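How to Start Seeds Indoors in Paper Cups

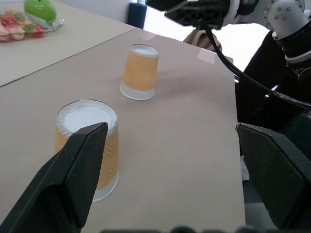
Every December I get the itch to have dirt under my fingernails again, and every December I remind myself that tomatoes do not care how I feel. But lettuce does! Lettuce, basil, parsley and most of the kitchen herbs will happily sprout on a windowsill in the dead of winter, and you don't need trays or domes or a single thing from the fancy end of the garden store. Paper coffee cups are my favorite seed pots by a mile. The kind with a textured sleeve around the middle, like my two orange ones, is what I reach for first, and that rolled white rim gives you something to hold when you move a seedling to a brighter spot. Plain cups from the back of the cupboard work too, so use what you have.

What you need

Paper cups, as many as you want plants
Seed starting mix (please not soil from the yard, it packs down like brick)
Seeds
A pencil
A shallow tray or an old baking sheet
A spray bottle
Plastic wrap
Masking tape and a marker

Step 1. Poke the holes

Turn each cup upside down and push the pencil point through the bottom in 3 places, from the outside in. If your cup has a deep lip around the base, make one more hole low on the side so water can't sit in there. I skipped that the first winter and drowned an entire crop of parsley. My neighbor Songül Kaplan, who gave me the seeds, was very nice about it.

Step 2. Wet the mix first

Tip the mix into a big bowl and add warm water a little at a time, stirring with your hands. You want it damp all the way through, so that a squeezed handful holds together and gives up maybe a drop or two. Dry mix floats when you water it and takes the seeds along for the ride, usually all to one side of the cup.

Step 3. Fill and tap

Fill the cups to a finger's width below the rim. Tap them on the counter a couple of times to settle everything, then top up if the level drops. No pressing down! Those little roots want air.

Step 4. Sow

Lettuce and basil go right on the surface with just a dusting of mix over them. Parsley goes a bit deeper, a quarter inch or so, and it likes an overnight soak beforehand. Two or three seeds per cup is plenty. Write the name and date on masking tape and stick it on now, while you still remember. All basil looks the same at that age, and I have a whole notebook page of question marks to prove it.

Step 5. Cover and wait

Mist the tops, lay plastic wrap loosely over the cups and put the tray somewhere warm. The top of the fridge is great. Lettuce is the exception and sprouts better in a cooler room. You can expect lettuce and basil inside a week or so, but parsley can take the better part of a month, so don't give up and dump it out.

Step 6. Light, right away

The minute you see green, take off the wrap and move the cups to your sunniest window. Leggy, flopped-over seedlings are nearly always short on light. Mine get turned every morning while the coffee brews, and I love seeing how far they've leaned overnight. If your window faces north, a cheap LED shop light hung a few inches above the leaves will do wonders.

Step 7. Water from below

Pour a little water into the tray, let the cups drink for 20 minutes, and pour off the rest. The paper will soften over time. Mine usually hold up until the seedlings have their second set of true leaves, and by then they want a bigger home anyway.

Step 8. Thin and move up

Snip the weaker seedlings at soil level with scissors and leave the strongest one. (Eat the snippings, they're delicious on eggs.) When it's time to repot, tear the cup down one side and lift the whole plug out with the roots still in one piece. Water it in well and keep it out of strong sun for a day or so.

Next I'm trying chives, a whole pinch of seed to a cup, and I'll post how they do once there's something green to show.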